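### 5.3 The Glass Corner

Of the failures logged in simulation, the one that cost us the most sleep involved no moving obstacle at all. Tralo, our sidewalk delivery planner, was asked to pass a glazed building on open pavement, a job we had put in the test set as a warm-up. In 9 of 57 runs it tried to drive into the windows.

The cause was dull once found. The depth network, trained mostly on the Akov street set, read the tree line mirrored in the dark panes as a real tree line, some distance off, with free pavement leading up to it. The planner then did what planners do and took the shortcut. Confidence in the phantom corridor stayed high until the bumper contact flag fired – a sensor we had nearly left out of the model to save time.

Hakim Sinaga first blamed the renderer, and Etenesh Bogale first blamed Hakim Sinaga. Turning reflections off removed all nine failures, which settled the matter less kindly for the network than for either of them. We considered publishing with reflections off. The thought lasted up to 40 seconds.

Figure 7 gives the corner where the failures occurred. The fire hydrant and the pole on its concrete base, which we had expected to cause trouble, were avoided in every run.
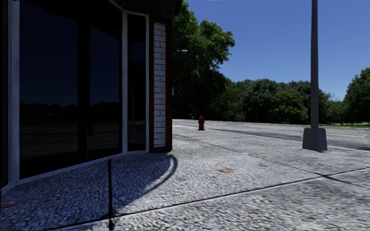

**Figure 7.** Test site for the glass corner trials, with trees and open pavement reflected in the glazing.

Would a lower speed limit have prevented the contacts? Slower runs hit the glass more gently, but they still hit it, as the planner never saw a reason to brake.

The fix we adopted checks each depth estimate against the simulated sonar and treats any disagreement as a wall. It makes Tralo timid near shop fronts, and Section 6 reports the delays in full.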